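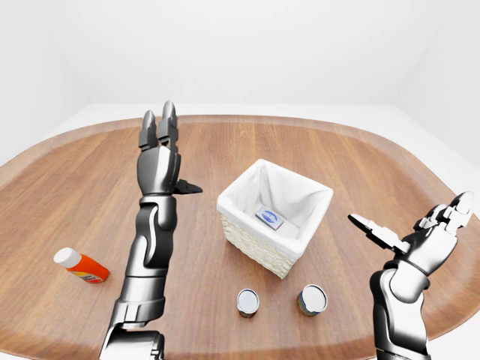

A robot that has never done a job does not know how to do it. Someone has to teach it, and one way to teach is practice. Practice in a real room is slow, and dropped cans get dented. The Gular project does its practice inside a computer instead. Its two robot arms, the basket and the groceries are all drawn by a program called Prasell, which also works out how things push, slide and fall. A bottle lying on its side is a different problem from a bottle standing up, so the robot needs practice with both.

One try at a job is called an episode. The job in this study is to put the groceries into the basket. At the start of each episode, the program moves every item a little. It may turn the box or shift a can. Then the robot tries. If an item ends up inside the basket, the program adds a point to the score. An episode stops after 15 seconds - finished or not. 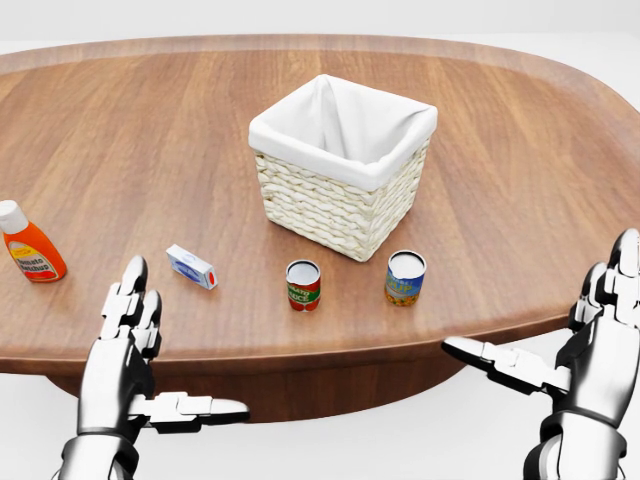 Định Từ asked whether the robot could just remember where everything goes. The researchers at Itisia checked this. They trained one robot program for 3,000 episodes with the items always in the same spots. They trained a second one for 3,000 episodes with the items moved each time. Then both took the same test, which was 1,000 new episodes with new positions.

The first program did badly. It reached for the old spots and often closed its fingers on air. The second program learned more slowly, but it scored higher on the test.

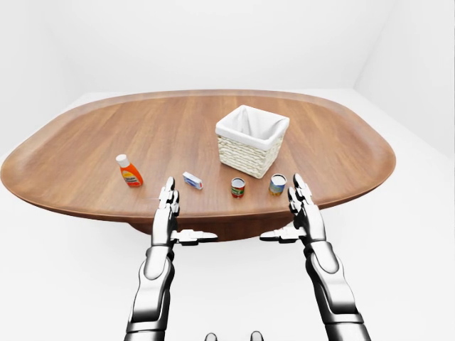

Scientists call this kind of learning generalizing. It means using what you learned in one case to handle a case you have not met before. You do it when you catch a ball thrown from a new direction.

The test had to be fair. Both programs used the same arms, the same table and the same time limit. Only the training was different, so the training could explain the gap in the scores.

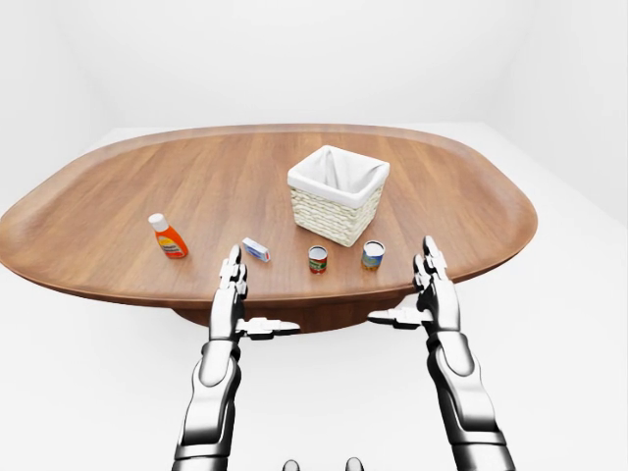 The next step is to try the second program on real arms. Real cans can be slippery, and real motors are a little late in doing what they are told. The team expects the score to drop at first. They plan to begin in December with one can and the basket.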